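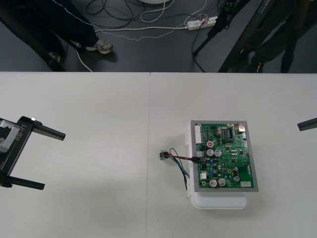
Winter Smallbore Aggregate: what a weekend!
January 26, 2018

The scores are in from the Carretero Range and they're good ones. Yamuna Alva took the iron sight aggregate with 1788 out of a possible 1800, her best ever at this distance, and she did it with a rifle she only started shooting in August. If you were on the line next to her for the second day's prone stage you know how quiet it got back there. People put their coffee down!

We had 93 entries across both days, with every relay full and a waiting list for the Saturday-style short course (we still call it that, whatever day it lands on). Thank you to everyone who drove in through the slush. 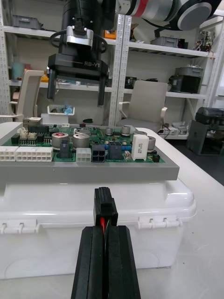
Black connector plug in the gripper, with the circuit board behind.

Fuseini Korletey had a great fight with Aba Owusu in the intermediate class. They were level going into the kneeling stage, and then Aba found a rhythm and just kept it, shot after shot, and finished on 1568. Fuseini was right behind and has already asked when entries open for the spring match. Soon, Fuseini!

New shooters had their own class this year and I hope we do it again. Kojo Eshun won it with 1365 in his first full aggregate. He borrowed a sling from Yaw Ametepe, had it adjusted for him twice during prep time, and by the standing stage he was grinning so hard I don't know how he kept his cheek on the stock. Standing is where most of us lose our points and Kojo lost fewer there than some people who have been doing this for years (me included).
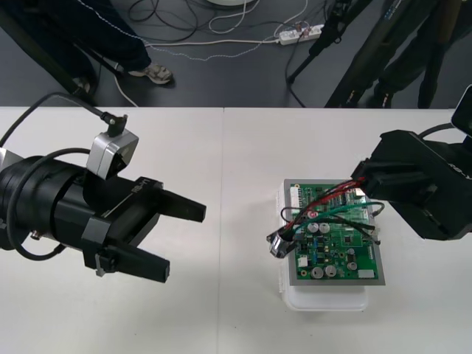 Arms on either side of the circuit board.

A few range notes while I have you. The left-hand lights over the far points were flickering on the first morning. A new ballast is on order, and until it goes in those points will be used for practice only. Scoring plugs need to go back in the drawer, please, in their foam. Chamber flags are required any time a rifle is out of its case and nobody is firing, and that includes the tables behind the line. We were pretty good about this all weekend but a couple of reminders were needed.

Yaw is running another position clinic next month for anyone who wants help with kneeling. Bring your own roll if you have one, plus your mat, glove and jacket. There are loaner rifles and a few loaner jackets, mostly in medium. Last time he spent half an hour on foot placement alone and I came home and rearranged my living room to practice it.
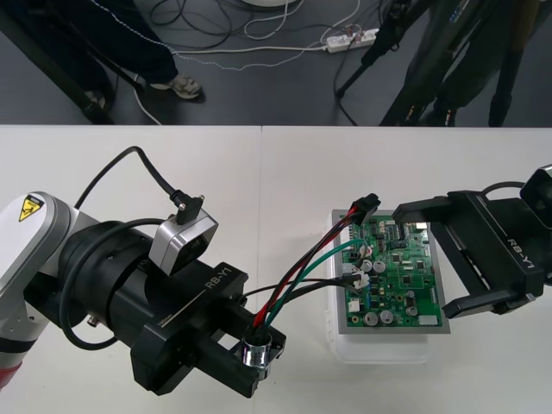

RB-Y1 gripper at left, circuit board between the two arms.

Full results by relay are posted on the board inside the range door. If your score looks wrong, talk to Aba before the targets are thrown out. Spring match entry forms will be in the next newsletter.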